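Community Help > Home & Kitchen > Cleaning and Laundry

Ask a Question | Topics | Unanswered | Log In

Plastic tablecloth keeps sliding around on a round table, and dishes pile up on it. Help?

Asked in January. 24 people found this useful.

Hi everyone! We moved into a smaller place in Ocampo and the only table that fits is a round one, pushed up against the wall. It does every job in the house. We eat on it, I sort the dishes on it before I carry them to the sink, and the tea things more or less live there. My sister gave me a plastic tablecloth for it and I like it a lot (wipes clean in two seconds!) but it will not stay put. Every time I lift a stack of plates the whole thing creeps toward me, and by the end of the week it's crooked and I have to take everything off and start again.
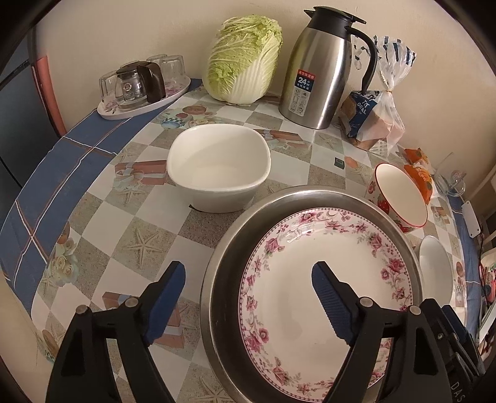 I already tried those spring clips from Sastby, the pack of 8, and they pinged right off because the edge of my table is too thick. Double-sided tape worked for one evening and then left gunk. Right now I've got the checkered plastic one laid over an old blue cloth, figuring that fabric underneath would give it some grip, and I'm starting to think the fabric is making it worse. The big steel basin is what I use for carrying, plates go in that and off to the kitchen. Dragging it is probably half my problem, I know, I know. Does anybody have a fix that doesn't involve gluing things to the table? It's a rental table so I can't drill or staple either. Also, while I'm here, is it bad to keep a china plate in a metal basin? It's the one with the pink roses and I'd be sad to chip it.

Answer 1 (marked helpful by asker)

Oh I fought this exact battle for years! Take the cloth out from underneath. Fabric under plastic slides, at least it always did for me, the two just skate over each other. What you want is that rubbery mesh stuff they sell for drawers and for under rugs. I got a roll of the Amberg one, 30 inches wide, and cut two pieces so they sit in the middle of the table and stop a few inches short of the edge. Don't run it all the way out or you'll see the bumps and it looks lumpy when you set a cup down.

If you love your blue cloth and want the color to show, you can do mesh, then cloth, then mesh again, then plastic. Sounds silly, works fine. I did it at Thanksgiving with my grandmother's cloth and had a full table of food on it.

Couple of other things. Wipe the back of the plastic with a little dish soap and water and let it dry completely before you lay it down. Mine had a kind of powdery feel from being folded in the package and it gripped a lot better after a wash. And if it's got fold lines in it, put it in the dryer on low with a damp towel for a few minutes, but stand there and watch it!! I shrunk one.

My setup is a lot like yours, round table, wall behind it, everything lands on it after supper. What I do is park the bowls on the side away from where I lift, so the weight holds the cloth down while I fill the basin.
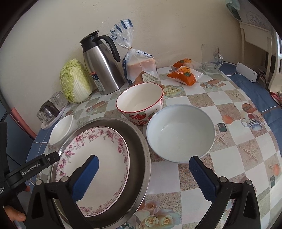

Bowls to the right of the basin, strawberry one included, and the glass cups upside down on the tray by the wall.

On the china in the basin, I do it all the time. I put a folded dish towel in the bottom first if I'm carrying more than a plate or two. It's the clanking around that chips them, usually on the rim. Small bowls I tuck in at the side so they don't roll.

Answer 2

just get a fitted one with elastic. Ekenlow has them, I think mine was 29 dollars. you have to measure across the table first. no clips no tape no nothing

Answer 3

The elastic ones are good, but check the thickness of your table edge before you order, mine popped off on one side the first month. If the table is against the wall anyway, you can let the cloth hang down a little further at the back and push the table up snug so it's pinched. That costs nothing and it held mine through two kids doing homework. Lift the basin with both hands instead of sliding it and you'll get most of the way there.

For the tape gunk, cooking oil on a paper towel, leave it ten minutes, then dish soap. Try a spot underneath first if the table has any kind of finish on it.

Comment from asker: Took the blue cloth out last night and it's already better. Ordering the mesh. Thank you!!

Contact Us | Terms | Copyright Community Help | Back to top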